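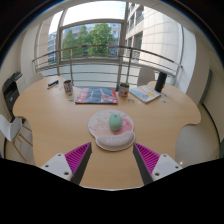 The Ilent estate goes in for its second major service next week. The odometer reads 3,712 miles more than at the March check, and the front tyres have lost more than the rears, as expected with the battery over the front axle.

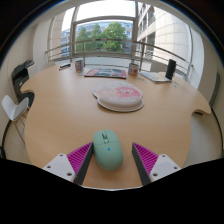 Wimelberg quoted 374 pounds for the service, brake fluid included. I keep the mileage log in a spreadsheet, and a mint-green mouse with a scroll wheel gets me down its rows quickly enough. Tae-yang Ban suggests rotating the tyres at the same visit. I have asked for a price.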